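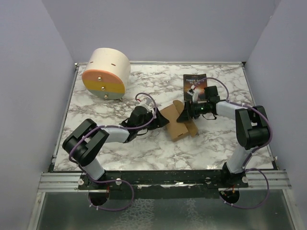 Progress report on the Zirnside harbour survey

To: Olesia Zhuravel, Chauvin heritage fund
From: Sang Triệu, Clollari island history project
7 Aug 2018

Dear Olesia,

In this period we continued the study of the old harbour quarter at Zirnside and its trade with Zikodholm in the years of the Venetian rule. The work on land goes according to the plan. The work in the archive is slower than I wrote in my last report.

On the north mole we have now measured 14 mooring stones, five of them with cut marks. I believe the marks belong to the owners of the warehouses — the same signs appear in one toll register — but I would like to compare them with a second source before we print this. The chapel by the customs gate is drawn and photographed. Its floor is later than the walls, probably from the time when the quarter was repaired after the earthquake.
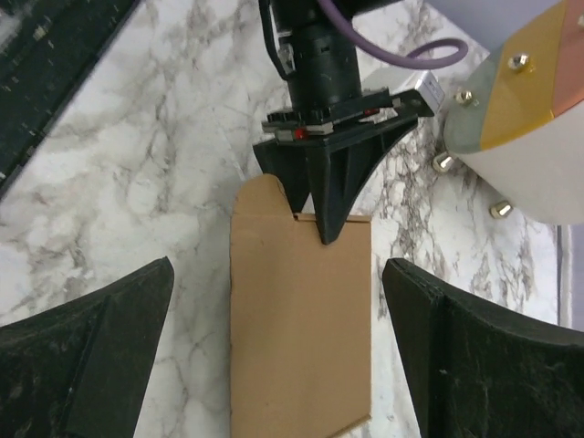
Archive and budget

We have read 18 bundles of notary papers out of 50. Many are written in a difficult hand, and two bundles were closed to readers for repair until the end of July. From the budget we have spent roughly half. The boat hire was cheaper than expected, and I ask for your permission to move the difference to the copying fees.

Next steps

In September we will finish the measuring of the south mole and start the text of the first chapter. The map of the quarter still needs the street names in both languages. Please let me know if you prefer to receive the chapter in parts or as one file.

With kind regards,
Sang Triệu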